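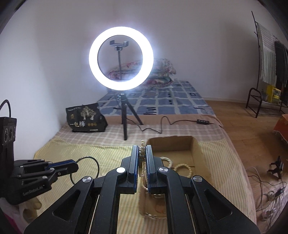 Hilo rápido sobre cómo van los datos de Skirnik, que me lo preguntáis mucho y siempre contesto a medias

Llevamos 2757 episodios. Más de 100 a la basura en la última limpieza. Duele pero mejor ahora que con el modelo ya entrenado

Tarea de esta tanda: collares de perlas y caja de cartón. Coger, levantar, soltar dentro. Parece una tontería. No lo es

Las cuentas cuelgan, se enredan, cada vez caen de otra forma. Con cubos de plástico la política iba sola en nada. Con un collar agarra tres cuentas y arrastra el resto por el borde de la caja

Pinzas de mano, una en cada mano. Nada de teleoperar. El brazo ya lo pondremos en Latuheru cuando toque, de momento muñeca humana y paciencia

Reglas que me he puesto despues de mucho sufrir:
- un episodio = un collar. si se engancha otro, se corta
- no corregir a toda prisa al final, el modelo aprende tus nervios
- pausa cada 7 tomas o la mano empieza a hacer cosas raras

Los fallos con recuperación SÍ se guardan. Se te escurre, vuelves, lo coges otra vez: oro. Los fallos en los que te rindes, etiqueta aparte

Casa real, no laboratorio. Cama, mantas de rayas, cuadros, cables por el suelo. En Clusenlow grabamos todo sobre mesa blanca y luego el modelo veía un mantel y se perdia. No repito

Lo de las etiquetas lo lleva Drolow, nuestro script. Parte la toma por apertura y cierre de los dedos. Con perlas se lía: cierre flojo, no se entera, te junta dos agarres en uno. Toca repasar a mano. Ayer me tiré la tarde con eso

Duda para quien haya hecho objetos deformables: ¿guardáis el agarre por el extremo y por el medio como tareas distintas o todo junto? Yo todo junto, con una nota de texto. No estoy nada seguro

Y otra, ¿cuánto variáis la posición de la caja? Yo la muevo un palmo entre tomas y la giro de vez en cuando, a ojo. Igual me quedo corto

Siguiente tanda: bolsas de plástico. Ya me estoy arrepintiendo

Os leo luego, voy a vaciar tarjetas que están a tope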